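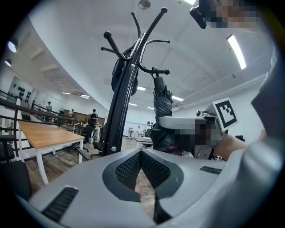 How to Report and Claim Lost Property

Home | Visitors | Members | Building Services | Contact

Print this page | E-mail this page

Coats, hats, umbrellas and similar belongings left in the public areas of Unnithan House are held by the Building Services Office. Please follow the steps below to report a missing item or to claim one that has been handed in.

Before you report

Return to the last room you used and check the coat racks, the window ledges and the space under the seats. Items are collected from the racks each evening after closing, so anything left during the day will normally stay where it was put until then.

Step 1. Complete a lost property form

Forms are available at the front desk and from the Building Services Office in Room 121. Give the date of your visit, the room and a full description of the item. "Black umbrella" is not enough for a match. State whether the umbrella folds, what the handle is like, and any repair, label or mark that would identify it. For coats, include the size and the contents of the pockets.

Step 2. Hand in the form

The desk clerk will stamp the form and return the lower half to you. Keep this receipt. The number printed on it is required for all later inquiries, including those made by telephone.

Step 3. Wait for a reply

The office compares new forms with the register every working morning. You will be contacted if a likely match is found. Please do not submit a second form for the same item – add new details by quoting your receipt number.

Step 4. Collect the item

Bring your receipt and one form of photo identification. You will be asked to describe the item again before it is shown to you, and to sign the register when it is released. Another person may collect on your behalf with a signed letter from you.

Valuables

Wallets, keys, telephones and jewelry are kept in the safe and released only by the Building Services Manager, Hajnalka Bárány, or her deputy, Fuad Endale. Please arrange an appointment.

How long items are kept

Clothing and umbrellas are held for 9 weeks. Valuables are held for 6 months. Food and open toiletries are discarded the same day. Unclaimed clothing in good condition is donated each June.

If you find an item

Take it to the front desk and tell the clerk where it was found. Items should not be moved from one room to another.

Last updated: Saturday, February 26, 2022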